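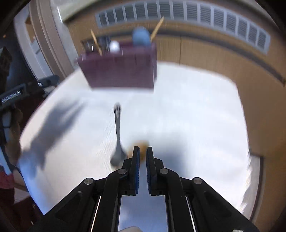 The spoon, and something small and round near it.

Ekkachai Phetsri did not believe in his aunt's table. He said so in the car, on the long gray road out of Surnley, and he said it again in her front hall while he was still getting his boots off.

"Things don't move by themselves, Auntie."

"Did I say by themselves?" she said. "Give me your coat."

What she had said, over the phone, three nights in a row, was that she cleared the table before bed and that in the morning it was set wrong. A spoon where she hadn't left a spoon. A cookie on the bare top, no plate under it. She had lived in the house on Holleck Street for 24 years and she knew where she put her things. Ekkachai, who adjusted insurance claims for a living and had once spent a whole week on a canoe that had never existed, thought she was eighty-one and tired and maybe a little bored.

He didn't say that part. He went into the kitchen and looked.

The table was white, rounded at the corners, the kind of thing you'd see in a dentist's break room. At the far end she had put the dark purple box with the ribbed sides that his uncle used to keep receipts in. The spoon was there too, silver, with a fancy cut-out pattern at the end of the handle. It was from the good set. Onsri, his cousin, had wanted the good set for years and had been told to wait.

"So who comes in here?" he asked.

"You sound like your work."

"Who has a key?"

"You. Onsri. The man from Gisano who did the boiler, but he gave it back."

"Did he give it back, or did he give you a key?"

She thought about that longer than he liked. Then she told him he was just like his father and put the rice on.

He stayed the night. He told his boss he'd be in by noon and he told himself this was a kindness, a son's sort of job that happened to fall on a nephew. He did not believe in ghosts and he did not much believe in burglars who ate one cookie. What he believed in was people forgetting. Every claim he had ever closed came down to it, one way or another. The ring was in the other purse. The camera was in the trunk. People swore on their children and the camera was in the trunk.

At ten his aunt wiped the table down in front of him, slowly, like a stage magician showing her sleeves. She put the spoon in the drawer. She carried the purple box to the shelf. She folded the cloth and hung it over the oven door.

"You saw," she said.

"I saw."

"You'll say you didn't."

"I won't say anything. Go to bed."

He sat up in the living room with the door open a hand's width and a paperback he had read before. The refrigerator started and stopped. A truck went by. At some point past midnight he went in and checked the drawer, feeling like an idiot, and the spoon was in it.

He meant to stay awake. He would have told you he did stay awake, and he would have sworn to it, too, with his hand up. But there was a stretch between the truck and the next thing he remembered that he couldn't fill in later, no matter how he came at it. The next thing he remembered was the light on in the kitchen and his aunt standing at the table in her robe, with her back to him.

She had put a tablecloth on. That was the first wrong thing, a white one, not ironed. She was laying things out on it and shifting them an inch one way and then back. 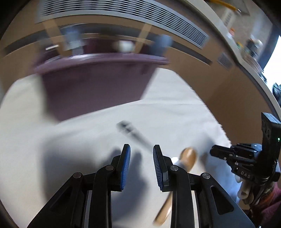
"Auntie," he said.

She didn't turn around. "The big ones go here," she said. "He likes to reach."

His uncle had been left-handed and bad-tempered about it. He had complained at every meal for forty years that everything was on the wrong side. Ekkachai stood in the doorway in his socks and remembered this, and remembered also that you weren't supposed to wake them, or that you were, or that it made no difference and somebody's grandmother had made it up.

He waited. When she had everything how she wanted it she stood a while with one hand flat on the cloth. Then she went past him, close enough that he could smell the stuff she put on her knees, and down the hall, and her door shut.

So that was it. Claim closed. She walked in her sleep and she set the table for a dead man, and in the morning she found it and got scared. He had been right, near enough. He wrote it on the back of an envelope the way he'd write up a file, with the time, 3:15, and then he looked at it and folded it in half.

He put everything away. He did it carefully, utensils in the drawer, cloth over the oven door, and he wiped the top even though there was nothing on it to wipe. If she got up and found it bare, he figured, she'd sleep better the next night. He would talk to Onsri about a doctor. He lay down on the couch with his coat over his feet.

She woke him at seven with coffee.

"Well?" she said. "Did you see anything?"

"No," he said. "Quiet all night."

She nodded. She looked pleased, or she looked like somebody being polite about a gift. "Then you put the cookie there."

"What cookie?"

"On the table. With the spoon."

He drank some of the coffee before he got up. It was too hot and he drank it anyway. From the couch he could see a slice of the kitchen, the corner of the white table and the purple box standing at the far end of it, where he was nearly sure he hadn't put it.

"I must have," he said.

"You must have," said his aunt, and went to see about the eggs.

3844 views | 24 shares | 3 comments

marrowfat: I don't buy that he fell asleep. A claims guy would've had his phone recording. Liked the aunt, though.

Tilly R.: The boiler man had the key!! Why does everyone forget the boiler man

dunmore_reads: Read it twice and I still think the nephew moved the box. He says "nearly sure." My dad was nearly sure about the stove.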